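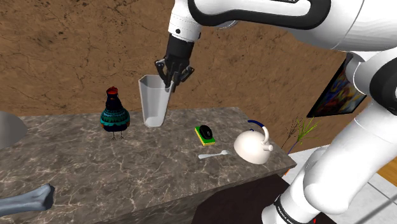
Attachment 1. Two-finger gripper on the cup rim, external view, cup just above the counter.

Ticket: Cup slips from rim grasp after controller change
Component: Gripper control, simulated kitchen counter
Reported by: Lambros Vasilakis
Assigned to: Angeliki Sfakianakis
Severity: Medium
Status: Resolved, one follow-up open

Summary

We are comparing two gripper controllers, Dirley and Trirkau, on the same arm and the same two-finger gripper model in Nironden. The task is a rim grasp on a tall translucent cup, a short lift, and a hold. With Dirley the cup stays in the fingers. With Trirkau it rotates during the hold and in many runs drops. The arm trajectory is identical in both cases.

Setup

Simulator: Nironden, May build
Batch size: 496 grasps per controller
Commanded finger force: 8 N
Controller rate: 200 Hz
Arm path: recorded once, replayed for every grasp
Object poses: same seed list for both batches

Steps to reproduce

Load the counter layout with the default object set. Select Trirkau in the gripper config and leave everything else at default. Replay the rim grasp. Watch the finger force trace from first contact until the end of the hold.

Expected: force rises to the commanded value and stays there.
Actual: force rises to the commanded value, falls shortly after lift starts, and recovers too late. The cup turns about the finger pads during the dip.

Results, first batch

Dirley: all 496 held.
Trirkau: 416 held, the rest failed by rotation past the limit or by drop. No failures before contact. No collisions with the other objects on the counter.

Comment, Angeliki Sfakianakis

Reproduced. Please confirm the contact settings are the same in both configs. The cup tapers toward the base, so a rim grasp has little surface to work with and small friction differences will show up. Also confirm that the finger pads use the same collision mesh. We had a ticket last winter where one config loaded the visual mesh by mistake.

Comment, Lambros Vasilakis

Contact settings checked and identical. Collision mesh is the same file in both configs. I swapped the friction values for a higher set and reran a short batch with Trirkau. Fewer drops, same dip in the force trace. Friction hides the fault but does not remove it. Default values restored.

Comment, Angeliki Sfakianakis

Then look at the approach. If the fingers arrive off center, one pad touches first and the controller may treat that as full contact. Send a view from the gripper side with the fingers open.

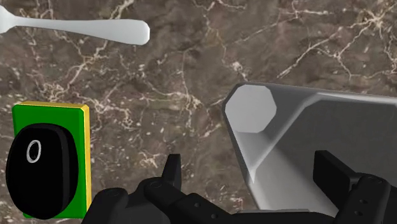 Finger alignment was the next item I checked. Both controllers receive the same open command and report the same opening before the approach, and the joint readings match at every logged step. In attachment 2 the fingers are spread with bare marble visible through the gap, so the opening itself is clear. The left fingertip comes up between the green shape with the black rounded part and the large gray hollow object. The right finger overlaps the gray object in this view, so I would not judge centering from the render. I used the contact log for that instead. In the failed runs the first contact is on one pad and the second pad follows a few steps later. The held runs show the same order, which means the offset alone does not explain the failures.

Comment, Angeliki Sfakianakis

Agreed. What does each controller do between first and second contact?

Comment, Lambros Vasilakis

Dirley keeps closing until both pads report contact, then switches to force control. Trirkau switches on the first contact. With one pad loaded, the integrator builds up against the cup wall. When the second pad lands, the measured force overshoots and the controller backs off. Lift starts during the back-off. I had read the dip as an effect of the lift acceleration, but it is present with the arm held still. That was my error in the original report.

Comment, Angeliki Sfakianakis

Trirkau has a setting for this. It is listed as contact mode in the gripper section, and the default is "any". Set it to "both" and clear the integrator at the switch. Leave the force and the rate alone so the batches can be compared.

Comment, Lambros Vasilakis

Changed as described. Full batch rerun on the same seed list. Trirkau now holds all 496. The dip is gone from the traces I opened. Closing takes slightly longer than before, and the time to stable force is still shorter than with Dirley. Rotation during the hold is within the limit for both.

Resolution

Cause: Trirkau entered force control on single-pad contact.
Fix: contact mode set to "both", integrator cleared at the switch. Committed to the shared gripper config.
Not changed: friction, collision mesh, arm path, commanded force, controller rate.

Note for anyone using older results: Trirkau batches run with the default contact mode should not be compared with Dirley batches. Rerun them or mark them as default mode in the results sheet.

Follow-up

The spoon has not been tested with the new setting. On a thin object lying flat, one finger may touch the counter before the other pad reaches the handle, and I do not know whether counter contact is filtered out of the pad signal. Michailidis maintains the contact filter and has been sent the question along with the force traces. The follow-up stays open under this ticket until they reply.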